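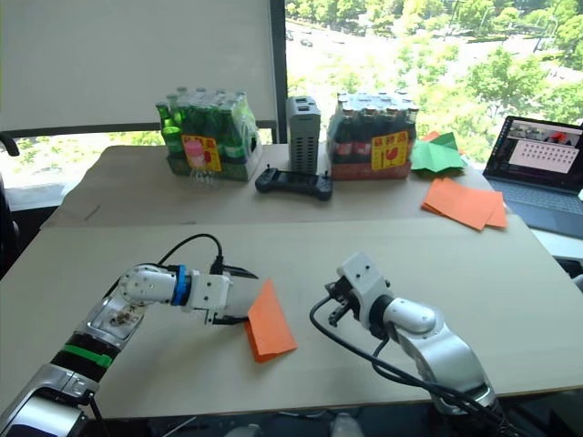
Do witnesses in burglary cases come to court more often when someone calls them the evening before?

They do, and the gain is largest among people who have never been inside a courtroom.

4.2 Reminder calls and witness attendance

We were excited to see this pattern so early in the Clovden data, and it held up as the sample grew. The full set covers 2,000 witnesses listed in residential burglary cases. Of these, 912 were placed in the Callside group, which received a live call between 5 and 8 p.m. on the evening before the hearing. The others got the standard letter and nothing more. Defendants, police officers and expert witnesses were left out from the start.

The calls were short. A caller gave the time of the hearing, the floor and room, and the name of the person at the front desk, and then stopped talking. That last step mattered a great deal! Many witnesses used the silence to ask where to park, whether they could bring a child, or whether the accused would be in the same hallway. These questions came up so often that Ásdís Kirkegaard, who trained the callers, wrote a one-page answer sheet in February and kept adding to it by hand.

In the Callside group, 370 witnesses picked up on the first try. The rest were tried again later the same evening, and a voicemail was left if the second call also failed. We counted voicemail as contact only when the witness called back. This is a strict rule, and it probably makes the effect look smaller than it is, but we wanted a measure that other courts could copy without listening to recordings.

First-time witnesses responded most strongly. People who had testified before showed up at nearly the same rate with or without a call, and several told our callers, kindly enough, that they already knew the way. Scores on the Østergaard worry scale, taken at check-in, point in the same direction: first-time witnesses who had spoken to a caller arrived calmer than those who had only the letter. The scale was given on paper, and 37 forms came back too incomplete to score. We dropped those forms from the worry analysis but kept the same people in the attendance counts.

One result surprised us. We had expected witnesses who lived far from the courthouse to gain the most, and they did not. Distance made little difference once work hours were taken into account — a night shift before a morning hearing was a much bigger hurdle than a long drive. The Givance travel fund, open to both groups, may have evened things out here, and we return to it in Section 4.4.

Figure 3. Folded orange sheet in the gripper of the left robot arm, with the right arm facing it.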